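The quote on Roos Willems's desk has been there since spring, held down by a stapler. It covers one robot arm, one gripper, a cell to put them in and a year of support, for a refurbishing shop in Kotenport that takes in retired desktop computers and sells them on. She hasn't signed it.

"People come in and ask me if I'm against robots," she says. "I'm against paying for things twice."

Willems runs purchasing at Coston, where the first hour of any teardown goes the same way. Open the case, get the drive out, log it, send it to be wiped. The drives are the part customers worry about and the part the shop can least afford to lose track of. They're also what every vendor wants to automate first.

She understands why. "It looks good in a demo. The drive comes out on its little tray and everyone nods." Then she asks what happens with the next computer, the one from a different maker, where the tray is a different shape or there is no tray at all and four screws are holding the drive in place. "That's when the salesman starts talking about software updates."

Coston has had two serious offers. Skanik quoted for a full cell, fenced, with a conveyor. Falcão came in lower with an arm that sits on a bench and a gripper the shop could swap out. Willems won't give the totals, but she will talk about what was missing from them. Neither price included spare fingers. Neither said who pays when a connector gets bent.

"I asked how many hours before the gripper needs work. One of them told me it depends. Well, of course it depends. My rent doesn't depend." 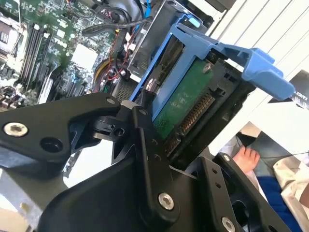
A hard drive in its blue carrier, held in the gripper's jaws beside an open computer case.

The number she keeps coming back to is 692. That's how many machines the shop took apart in its slowest month last year. At that volume, she says, a person with a screwdriver and a decent chair is hard to beat. The sales material she was given assumes a steady supply of identical computers, all day, and she has yet to see a truck like that back up to the door.

"We get 700 from a school district and they're all the same, and for a week I think, fine, maybe. Then we get 11 from a dentist and no two match."

She is just as hard on her own side. Coston never kept good records of how long each step takes, and she admits her case against the robot is built partly on guesswork. Since the quotes arrived she has had the bench staff write down their times. The sheets are messy. Some people round everything to the nearest five minutes, and one sheet came back with coffee on it and no numbers at all.

Falcão's claim was a 95 percent success rate on drive removal. Willems read that line out loud, twice. "So five in every hundred, somebody walks over and sorts it out. Who is that? Is she standing there waiting? Because then I've bought a robot and I'm still paying her." She asked for the test records behind the figure and got a brochure.

What would change her mind? A lease, she says, with a way out after the first year. A trial on Coston's own mixed pallets, with the shop choosing the computers. A parts list with prices on it. And training for the people who'd work next to the thing, paid for by the seller and written into the contract.

Falcão has agreed to talk about the trial. Skanik asked for a meeting, and she has put them down for 25th August, in the afternoon, after the delivery is unloaded. She has told them to leave the slides at home and bring somebody who repairs the machines.

"I might still buy one," she says, putting the stapler back on the pile. "Ask me when I've seen the parts list."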